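Onon hand gripper – weekly fault meeting, Moddale workshop
June, 16:00

1. Minutes of the last meeting were agreed. The item on biscuits was struck out again.

2. Pin sorting fault. During the push pin run the jaws let go early, and pins ended up on the floor. One was located by shoe. No injury, one sock. The log shows the grip signal dropping out for 25 milliseconds, which the controller takes as permission to open. 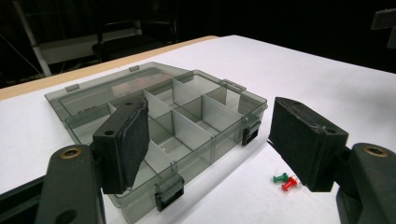 Item 2: gripper, organizer box and two push pins.

3. Cause. Kahraman blames the cable. The cable's supplier, Nindis, blames Kahraman. Noted without surprise. Foam pads to be checked for wear in the meantime.

4. Actions. Swap the cable and repeat the run to 2000 cycles. Controller to hold its grip on signal loss – agreed after a short, loud discussion. Closed shoes at the bench until then, sandals included in the ban.

Meeting closed 16:25.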